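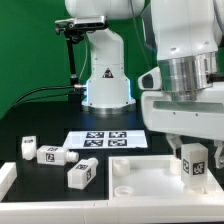
Two white robotic arms at a black tabletop, with a green backdrop behind.

Gomo to make temporary staff permanent in stages

4/10/24

The Gomo government will make 1,338 temporary employees permanent, labour minister Malathi Poduval said at the opening of the new district office in Zultholm.

The first group of 366 will receive their appointment letters before the end of the financial year, she said. It will be made up of people who have worked without a break for eight years or more in the health, roads and water departments. Staff in schools and forest offices will follow in the second stage.

Poduval said temporary workers had been kept on short contracts for too long, and that many had been doing the same work as permanent colleagues for lower pay.

"A person who has run a pump house for eight years is not a temporary worker," she told the gathering. "The department knows it and the village knows it. The papers should say so too."

Employees will have 90 days from the issue of the government order to hand in their service records. These must be signed by the head of the office where they are posted. Those who have worked in more than one office will need a signature from each. Applications will be taken at all district offices and at the sub-divisional office in Isah, and there is no fee.

The order is expected to be issued later in October, once the finance department has cleared the pay scales. Officials at the event said the scales had been agreed in principle but that the question of arrears was still open. Under the present draft, permanent pay would start from the date of the appointment letter and would not be backdated.
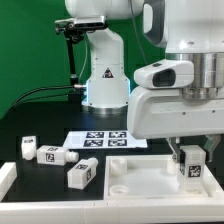 Staff unions have asked for backdating to the point at which each employee completed eight years. A joint body of temporary workers from Zultholm and Isah handed the minister a letter on the subject after her speech. It also asks that maternity leave and time off for illness should not be treated as a break in service. Poduval accepted the letter and said both points would be put to the finance department, but gave no promise on either.

The minister also warned heads of office against delaying signatures or asking for favours in return for them. Any officer found doing so would face suspension pending an inquiry, she said. A complaints desk will be opened at the labour department's headquarters, and complaints may be made in writing or by telephone. Workers will be able to have their names withheld from the office concerned.

Opposition members in the assembly welcomed the announcement but questioned its timing, with council elections due in the spring. They said a similar promise had been made two years ago and that no letters had followed. They also want the list of the first group to be published in full, with the dates on which each person joined. A labour department official said the list would be put up on the notice boards of all district offices, and that objections could be lodged for two weeks after that.

The plan does not cover workers hired through outside agencies. That leaves out nearly 300 cleaners, drivers and night guards in the Vesov valley, where offices have used agencies for most of their support staff. Poduval said their case was different in law and would be looked at separately. She did not say when.

Several of the Vesov workers had travelled to Zultholm for the event. One driver, who has worked at the valley's main health centre for 11 years, said he had been moved from a department contract to an agency in his third year and had not been asked. He said he would apply anyway with his earlier papers.

The department official said such cases could be sent in, and that those who began on a direct contract should attach a copy of it. Each would be decided on its own record.
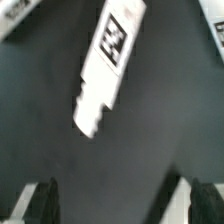 White objects with black square markers on a dark grey tabletop.

The new district office brings the labour, revenue and land records sections under one roof. They had been working from rented rooms in different parts of Zultholm. The land records section will move last, after its shelving has been fitted, and people with land matters should go on using the old address until a notice is issued.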